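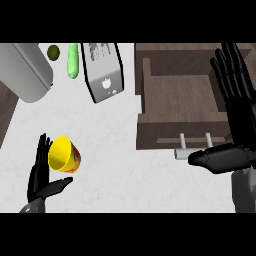
Sim task, drawer pulled open, yellow cup at the left hand.

Notes from the Lotonwood open day, 16/02/2024

Demo by the Prarkatier group. All simulated — real arms in March maybe. 200 runs shown on the big screen, 3,000 more on the server. Two arms, one drawer. Know the diffrence between reach and grasp for the quiz!! Handle contact = hard part. Read Hakier handout before lab.
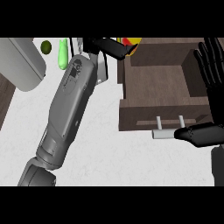
Niall Cairns asked whether any of it carries over to real hardware, and said friction on the handle would worry him most. Bring that up in lab — sec. 2.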